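Online Teaching Tools Working Group
Minutes, January meeting
Room upstairs from the library, 2:00 p.m.

Present: Ntombi Mabuza (chair), the two instructional designers, one faculty member each from History, Nursing, Math and Spanish, the help desk lead, the student representative, and me, taking minutes again.

Absent: Chemistry, which sent regrets and a four-page attachment.

1. Minutes of the last meeting

Approved with one correction. Math did not "threaten" to go back to emailing PDFs. Math "mentioned the possibility." The minutes have been changed and Math is satisfied.

2. Moving course sites from Dirkgate to Swai

Ntombi reported that the contract for Dirkgate ends after spring term and that the date will not be moved, whatever people may have heard in the parking lot. There are 3,000 course shells on the old system. Many of these have no students, no content and no known owner, and one is called "TEST test DO NOT DELETE (old)." The help desk asked if it could be deleted. The group felt it would be safer to wait.

The designers have run trial imports for 54 courses. Plain pages and announcements come across well. Quizzes come across with their questions in alphabetical order, which History said had done interesting things to a quiz on the causes of World War I. Question pools come across as one enormous quiz. Nursing's final currently has 500 questions and a time limit of fifty minutes.

Spanish asked what happens to accented letters. The designers said most of them survive. Spanish asked for a definition of "most." The designers will come back with a list of the ones that don't, and Spanish will supply a page of test sentences, some of which she said would be pointed.

Discussion of who checks each imported course. The draft plan says "the instructor of record." History noted that the instructor of record for nine of his department's sections is "Staff," and Staff has never answered an email. Agreed that department chairs will name a human being for each course before spring break.

ACTION: Designers to write a one-page checklist for instructors. It is to be one page. The previous one-page checklist was six pages.

ACTION: Ntombi to ask the registrar for a list of live sections.

3. Embedded pages and the blank box problem

The help desk lead said the most common ticket this month reads, in full, "it's blank." In nearly every case the instructor has put an outside page inside a Swai course page, and the outside page doesn't allow itself to be shown that way. The browser then displays nothing, or a small gray face.

Math has a workaround, which is to link to the outside page and have it open in a new tab. She has been recommending this for four years. The group agreed it was a good idea. Math asked that the date of this agreement be written down, and was told we would see.
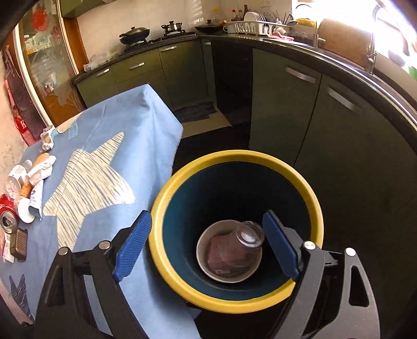 Nursing said the new tab is fine on a laptop but that half her students do their reading on a phone between shifts, and on a phone the course page disappears and they can't find their way back. The student representative confirmed this. She said most people she knows get back by closing everything and starting over, and that she had assumed this was how it was supposed to work.

The designers suggested putting a line of text beside each outside link saying that it opens in a new tab. Spanish asked if the system could add this by itself. It can, but it then also adds it to links in the syllabus, the footer and the word "here" wherever it appears. Decided to add it by hand.

ACTION: Help desk to put the workaround at the top of the help page, above the welcome message from the provost. The provost's message may move down. Ntombi will handle that conversation.

4. Grilleo gradebook pilot

Grilleo is the gradebook add-on that History and Nursing have been trying out since fall. History likes it. He can drop the lowest score without calling anyone, and he can leave a spoken comment on a paper, though he learned in the third week that it keeps recording until told to stop. Two students have heard him order lunch.

Nursing doesn't like it. Her program grades on a pass line and Grilleo insists on showing a letter next to it. The letter can be hidden from students but then it is also hidden from her. She has a support request open with the company. The latest answer thanked her for her enthusiasm.

The student representative said students mainly want the grade in one place. At present her own grades are in the Dirkgate gradebook, the Grilleo page, a spreadsheet, and in one case on a sheet of paper taped to an office door with ID numbers on it. There was a short silence. She declined to name the department. Ntombi said she would send a general reminder about privacy to all departments and would be looking at some of them while she did it.

Cost: the campus license would be $3,000 a year. The pilot was free, and Math observed that pilots usually are. There is no line in this year's budget for it. Ntombi will find out whether it could come from the money set aside for the old system's support contract, assuming that money still exists and hasn't become furniture.

Vote on recommending Grilleo campus-wide: postponed to the next meeting. History asked that his disappointment be recorded. It is recorded.

5. Ikeo captions

Short item. Ikeo, the captioning tool, is now switched on for everyone. Accuracy is decent for a single speaker with a good microphone. It's poor for group discussion, and for Math, where "cosine" is reliably heard as "cousin." Instructors are reminded that automatic captions need to be read and fixed before the video is posted. Spanish reported that if the language isn't set first, Ikeo will caption an entire Spanish lecture as if it were English. She read a little of hers aloud. It was the best part of the meeting.

ACTION: Designers to make language selection the first step in the instructions.

ACTION: Math to send in a list of terms for the custom dictionary.

6. Chemistry's attachment

Chemistry's four pages concern the color of the navigation bar. The group had not read them. Two members said they had opened them. Carried over to the next meeting, when Chemistry may be here to present them in person.

7. Training sessions

Last term's drop-in sessions were held at noon and attended mainly by the people running them. The Spanish department asked for something at 4:30, after classes. The help desk lead pointed out that his staff leave at 5:00 and that no question about a gradebook has ever been answered in half an hour. Compromise: sessions at 3:30, by sign-up, with each person bringing one course and one problem. History asked if he could bring two problems. One.

Nursing offered to record a short video on setting up groups, as she has now done it eleven times. Accepted with real gratitude.

8. Other business

The student representative asked whether instructors could be asked to stop naming every file "syllabus_final." She has five of them and they are all different. The designers will add a suggested file name to the checklist, which must still be one page.

Math asked again about the date of the agreement under item 3. Referred to the chair, who said it could be marked as "January."

Next meeting: same room, 2:00 p.m. Please read Chemistry's attachment.

Adjourned at 3:40 p.m.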